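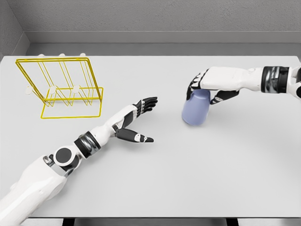
Thursday, June 24, 2021

Dish rack cell, sim side. Spent the morning on the right hand, which has been squeezing the blue cup way too hard ever since I loaded the new finger gains. Backed them off by 15 percent and the grasp looks much calmer now - thumb on one side, fingers over the top, with the cup held just above the table.

Left arm is next. I want its open-hand pose parked farther from the rack, but Gemma Mancuso has her own offsets saved from April and I don't want to stomp on them. Gemma, yell if you still need those!

Also bumped the physics substeps to 50 (slow, but the cup quit sinking into the table) and cleared out nearly 3,000 old log files from the Plurnitz drive. Run 124 is the good one, please don't overwrite it. Rack collision mesh still needs redoing, those thin wires are a pain.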